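Nultano: the practice robot that lives inside a computer 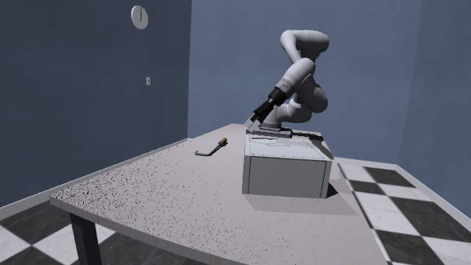 A Nultano robot arm in its computer-made room, with the hook tool lying on the table.

Robots have to learn their jobs, just as people do. A robot arm might need to learn how to pick up a tool or pull a box closer. Learning takes a lot of tries, and many of the early ones go wrong.

A real robot arm is heavy and costs a great deal of money. If it bumps into a table, something could break. So lots of people who work with robots start with a pretend one on a computer. This is called a simulation. Nultano is a simulation kit made for schools and clubs, and this page explains how it works.

What is in the kit?

Nultano is a program, so there is nothing to build and no batteries to charge. When you open it, you get a room, a table and a robot arm. The first room has blue walls and a floor like a chessboard. There is even a clock on the wall and a light switch, although you can't use either of them.

The arm has joints, like your shoulder, elbow and wrist. Each joint can turn by a certain amount. By turning several of them together, the arm can reach up, fold over or stretch out. At the end is the gripper, which is the robot's hand. It has two flat fingers that open and close.

The kit comes with 27 tasks. The first ones are simple, such as moving the gripper to a spot on the table. The later ones use tools.

The hook task

One of the tool tasks is called Reach and Pull. A long tool with a bent end lies on the table, and its handle is orange. The robot must take hold of the tool and use the bent end to drag something that is too far away for the arm to reach by itself. You may have done the same thing with a stick when a ball rolled under a hedge.

It sounds easy. Think about what your own hand does, though. You look at the stick, open your fingers, move your hand to the right place, close your fingers and lift. A robot needs instructions for every one of those steps. If it closes its fingers too early, it grabs air. If it holds the tool at a bad angle, the hook may miss.

How do you teach it?

There are 3 ways to teach the arm in Nultano.

Blocks: You snap instructions together on the screen, such as "open gripper" and "move down". The arm follows them in order.

Showing: You steer the arm yourself with the keyboard, and the program saves the moves. The arm can then copy them.

Trying: The arm has a go by itself and gets points when it does well. It uses the points to choose better moves next time. You can set it to make up to 1,000 tries and leave it running while you do something else.

Lesego Nel runs a robot club for children aged nine to twelve, and her group uses the kit after school. "Most of them begin with blocks," she says. "Then somebody tries steering the arm and the whole table wants a turn. Picking up the hook is the part they find hardest."

Is a pretend robot the same as a real one?

No. In a simulation, the computer works out how things fall, slide and bump. It does this with maths, and the answers are close to real life but not perfect. A real table might be slippery in one place. A real gripper might be a little worn. A robot that does well on the screen may still need more practice in a real room.

Words to know

Joint – a part of the robot that can turn or bend.
Gripper – the part that holds things.
Simulation – a pretend version of something, made on a computer.
Task – a job for the robot to do.

What do you need?

Nultano works on most school laptops. A grown-up will need to set up the account. The first 3 tasks are free to try, and Reach and Pull is in the full kit. New rooms will be added in September.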